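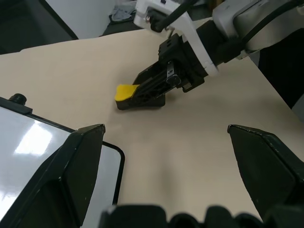

Hadton's dog park finally has an opening date (well, almost)

Aug 13, 2021

Okay, dog people, I have news! The council voted last night to go ahead with the off-leash park on the old Flaltora lot, and after all that back and forth I think I clapped louder than was strictly polite.

If you've been following this since May, you know how it's gone. First the lot was too close to the ball field, then it was fine but the drainage was bad, then the drainage was fine and everybody wanted to argue about parking. The petition ended up with 2724 names on it, and for a town our size that's a lot of people standing outside the grocery store with a pen. I signed mine on the hood of somebody's car with my beagle wrapped around my ankles.

So what are we getting? A fenced field with 4 gates (the council's flyer says 4, the map on the wall showed three, and the clerk told me to go with the flyer), a separate side for small and elderly dogs, and a water spigot near the Tomić Street entrance. There's room for 80 cars if they really do share the ball field lot, and game nights are going to be a squeeze. I asked about shade and got a long answer that boiled down to "we're planting trees." My dog is nine. I'd have loved an awning.

Hours will be seven in the morning until dusk. Dogs need a current license tag, and you can get one at the town office if yours has lapsed like mine did. No glass, no food on the field, and leashes stay on until you're through the second gate.

The big fight of the night was over toys, believe it or not. The draft rules said you couldn't bring any at all, on the theory that balls and chews start scuffles. That got a groan from pretty much every row. They settled on letting you bring your own as long as you pick it up if another dog gets pushy about it, and the small-dog side stays toy-free for the first season. I can live with that. Mine only cares about sticks anyway, and good luck making a rule about those.

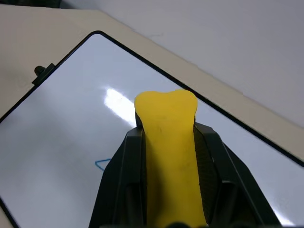
Drita Nedeljković thinks the toy rule will be gone by spring. She told me after the vote that people at the Diron park, where she used to take her two, sorted it out among themselves within a month, and that the thing to worry about is mud by the spigot. She'd like to see gravel put down before the first dog sets foot in there. I hadn't even thought about mud, and now I can't stop thinking about it.

As for the opening, they're saying the fence goes up next month and the gates get unlocked 7 days after it passes inspection. That's as close to a date as I could get out of anybody. The full rules are posted at the town office, by the license window.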